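Stevitex Shared Workshop – Monthly Inspection: Gripper Cell, Bench 4
Form 65, January

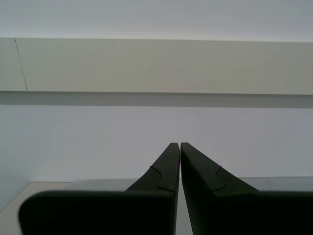

Fingers closed, tips side by side with a narrow gap, grey surface behind.

Scope: the two-finger arm on trial for bench chores at the Avside site. The chores on trial are wiping down, sorting fasteners, folding shop rags and returning hand tools to the rack. Mark each line OK, WATCH or FAIL. Comments go under the line they belong to.

Cycle counter at start of inspection: 3674

SECTION A. FINGERS AND TIPS

A1. Both tips present and seated – OK

A2. Tips level with each other when closed – OK
Comment: Checked with a straightedge across the top.

A3. Gap between closed tips within limit – WATCH
Comment: There is a narrow vertical gap. A rag corner or a thin washer can slip through it. Fine for sockets and screwdrivers. Recheck next month and shim if it has grown.

A4. Seams on sloped outer faces clear of grit and lint – OK
Comment: Brushed out both sides. The stepped seam on each tip is where lint collects after rag folding. Add this to the daily wipe.

A5. No cracks or loose fasteners at the finger base – OK

SECTION B. GUARDING AND STOPS

B1. Emergency stop reachable from both sides of the bench – OK

B2. Emergency stop tested under motion – OK
Comment: Tested 4 times, stopped every time.

B3. Floor line visible and not worn through – FAIL
Comment: Worn at the aisle end. Retape before the next evening session.

B4. Force limit set to the value on the cell card – OK

B5. Cable slack secured through full travel – WATCH
Comment: Tie has moved toward the wrist. Moved back. If it happens again, use the Bangera clamp from the spares drawer.

SECTION C. CHORES

Run each chore with a person at the stop button. Do not help the arm unless something is about to fall.

C1. Wipe down the bench – OK
Comment: Covers the open area well. Does not get into the back corner and does not know when a cloth is full of oil. A person still has to change the cloth.

C2. Sort mixed fasteners into bins – WATCH
Comment: Good on bolts, poor on flat washers lying face down. It drags them to the bench edge and tries there, and 7 ended up on the floor. Keep washers out of the tray for now.

C3. Fold shop rags – FAIL
Comment: Picks up two at a time when they are stacked. The fold is acceptable when it gets a single rag, but a person does the whole pile in the time the arm takes for a few. Not approved for unattended use.

C4. Return hand tools to rack – OK
Comment: Best of the four. Tools must be laid flat with space between them. It will not dig through a heap.

C5. Recovers safely after a dropped item – WATCH
Comment: Stops and waits, as it should. The alert light is hard to see from the lathe side – move it higher.

SECTION D. RESULT

Cell may stay in use: YES, attended only.
Approved chores: C1 and C4.
Hold: C2 with washers, C3 completely.

General comment: Members keep asking if the arm can do the end-of-day cleanup alone. Going by this inspection, no. It can take over the wiping and the tool rack if someone sets things out and stays nearby. The setting out takes time too, and that should be counted when we decide on keeping the cell past the trial. The Rernenness shop uses the same form, so compare their C3 results with ours before changing the rag routine.

Open items: retape floor line (B3), recheck tip gap (A3), raise alert light (C5).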